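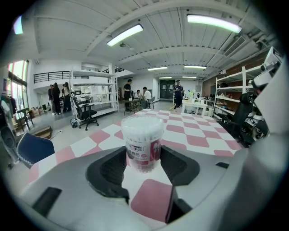 Recording pick-and-place demonstrations with the hand-held grippers

These are the steps our student team at Sulport uses to record practice data for the tabletop event at the Ekeo student challenge. The event is simple on paper: small household items are spread over a table, and the arm has to pick each one up and set it down in the right place. Our arm learns from recordings of people doing the same job by hand, so most of the season goes into making those recordings well.

You should already have a Jeltix account set up on the team laptop. If you don't, do that first. It takes a few minutes and you can't save anything without it.

What you need

- Both hand-held grippers, charged
- The marker cubes, one mounted on each gripper
- The item box (9 items in the current set)
- The checkered tablecloth
- The log sheet and a pen

Step 1. Set up the table

Spread the cloth and pull it flat. Wrinkles catch the bottom edge of light items and tip them over. We keep the same cloth on for a full session and only change it between sessions. If you change it, write that on the log sheet.

Leave space to walk around all sides you plan to work from. Chairs that are pushed in close will get bumped by your elbow at the worst time.

Step 2. Check the gripper

Squeeze the trigger all the way and let go. The two pads should meet evenly and open again without sticking. Wipe the pads with a dry cloth. Hand lotion and snack dust both make smooth plastic slip, and a slipped grasp is a wasted recording.

Look at the marker cube next. It should not move when you push on it with a finger. If it does, tighten it and run the calibration again before recording. A loose cube gives you position data that looks fine on the laptop and is useless for training.

Step 3. Start with an upright container

Cotton swabs in a clear plastic container are our first item for new people. The container is light, it has straight sides, and you can feel when you have it. Come in level with one pad on each side and close slowly until it stops shifting. Keep the lid above the pads. Lift straight up, hold for a count of 2, and set it down without tilting.

Clear plastic is harder for the cameras than for your hand. Keep the label turned toward you on the first few tries — you can turn it other ways once you have some good recordings saved.

Step 4. Move on to small round items

Round items roll. Approach from above with the jaws open only a little wider than the item, and close at its widest point. If you close too high, it squirts out toward the edge of the table.

Work with one gripper first. Rest the other one near the side of the table with its jaws open and its cube uncovered. Keep your forearm low and out of the way, and don't let the cable wrap around your wrist. Once single picks feel easy, try passing the item from one gripper to the other over the middle of the cloth.
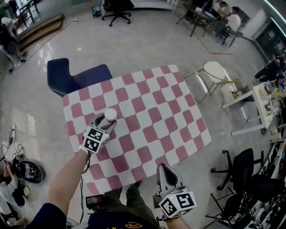

Step 5. Keep each recording short

One recording is one pick and one place. Start with both hands still, do the task, and finish with both hands still. Jeltix stops on its own at 2000 frames, and anything that hits that limit should be deleted and done over. You went too slowly or you forgot to stop it.

If you drop something, don't grab it with your fingers in the middle of a recording. Stop, mark it as failed, put the item back and start again.

Step 6. Change one thing at a time

After a few good recordings in a row, move the item to another part of the cloth or turn it. Then switch sides of the table. We don't change the item, the position and the person all at once, as it makes bad batches hard to track down.

Step 7. Save and log

Name the folder with the item and the session letter. Copy it to the Grimshaw drive before you put the grippers on charge. Our target is 1000 usable recordings by the end of October, and the log sheet is how we know where we are.

Common problems

The item shows up in the wrong place on playback: the cube was covered by a sleeve or hand, or it came loose.

The pads close but the item slides: clean the pads, then slow down.

Recording stops early: check the cable where it enters the gripper — it works its way out over a long session.

Comments (4)

benchtop_kid
Do you record left-handed people separately? We have two on our team and their files look mirrored compared with everyone else's.

Sulport team
No, we mix them in, but there's a column for it on the log sheet. It helped when we were sorting out the handoffs.

rowfour
The lid thing in step 3 got me. I was gripping across the lid and it kept popping off.

mtn_robotics
What do you use to clean the pads if a dry cloth isn't enough? Ours have gotten sort of shiny.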